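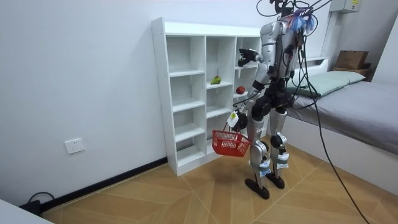
What is a cubby shelf?

A cubby shelf is a free-standing or wall-fixed storage unit divided by uprights and shelves into open compartments, which have no doors and may have no back panel.

Cubby shelf

A cubby shelf (also cubby unit, pigeonhole shelf or cube shelf) is a piece of case furniture in which the interior is partitioned in both directions to form a grid of small open spaces. It differs from a bookcase, where each shelf normally runs the full width of the carcass, in that the uprights between columns are part of the structure and carry a share of the load. Units are used in homes, classrooms, small shops and entrance halls for goods that are handled singly or kept in baskets.

Terminology

The words "cubby" and "cubbyhole" originally referred to any small enclosed space. In furniture catalogues the term now covers most open grid units, whether or not the compartments are true cubes. "Pigeonhole" is generally kept for narrow compartments intended for post and papers. The Bondard catalogue used "column shelf" for units in which the compartment heights differ from one column to the next, and the term is still met in second-hand listings.

Construction

The outer carcass consists of two side panels, a top and a bottom. Inner uprights stand between top and bottom, and the shelves are fixed between uprights with dowels, cam fittings or glued housings. Where the shelves of neighbouring columns meet an upright at the same height, the fixings have to share one hole or be offset slightly. Staggered shelves avoid the problem and allow compartments of different heights, but the cutting list is longer and the shelf positions are easily confused during assembly.

Panels in light domestic units are often 12 mm thick. Thicker panels are used for books and crockery. White finishes are common, either painted or factory applied, and cut edges are covered with a matching strip. Compartment depth is usually close to 30 cm, the depth most makers of storage baskets work to.

Units without a back panel are called open-backed. They are lighter, admit light from behind when used as a room divider, and leave wall sockets accessible when the unit stands in front of one. The back panel of a closed unit also holds the carcass square. An open-backed unit must obtain its stiffness from the joints alone, or from a bracing rail let in behind one of the shelves. A unit that leans sideways when pushed at the top should be emptied and its joints tightened before further use.

Some units stand directly on the bottom panel. Others have a plinth or separate base, which keeps the lowest compartments clear of dust and mops. A plinth that is not cut back to clear the skirting board leaves a gap between the unit and the wall.

Loading

Makers normally state a limit for each shelf and a lower combined limit for the whole unit. The Vusley open-backed range gives a figure of 5 kg for each compartment. Heavier articles are placed at the bottom and light or frequently handled ones between waist and eye level. Tall units should be fixed to the wall with a bracket or strap, including where they are to be lightly loaded, as children may climb the lower shelves.

Use for food and shop goods

Small quantities of fruit can be kept in open compartments at room temperature. Air reaches the fruit from the front and, in open-backed units, from behind. Firm fruit such as apples and unripe pears is laid in a single layer with the pieces apart. Soft fruit marks easily on a bare shelf and is better placed on a cloth or in a shallow dish. Round fruit may roll if the shelf is not level, and in units with no back it may fall behind.
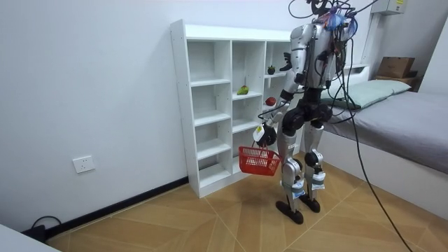

Apples give off ethylene, a gas that hastens ripening, and are therefore kept some distance from fruit that is to be held back. An open grid does not separate the air in one compartment from that in the next to any useful degree. Direct sunlight should be avoided, as should a position above a radiator.

In small shops the grid serves as a display. The Peltthorpe farm shop layout, copied by several others in its district, allotted one kind of produce to each compartment with a price ticket on the shelf edge. Slower lines were placed in the bottom row. Stock is rotated from back to front, or in open-backed units standing clear of the wall, filled from behind.

Baskets

Hand baskets are used for carrying goods to and from the unit. Plastic baskets with mesh sides are light, can be rinsed under a tap and allow crumbs and soil to fall through. A basket intended to be stored in a compartment should be narrower than the opening by enough to admit the fingers, and its handle should fold flat. Fixed handles add considerably to the height needed.

Cleaning

Shelves are wiped with a damp cloth and dried. Standing water at the foot of an upright enters the cut edge and causes swelling, which cannot be reversed. The Michalík pattern has raised feet under each upright for this reason.

See also

Bookcase
Pigeonhole
Plate rack
Room divider

Page last revised 24 March 2021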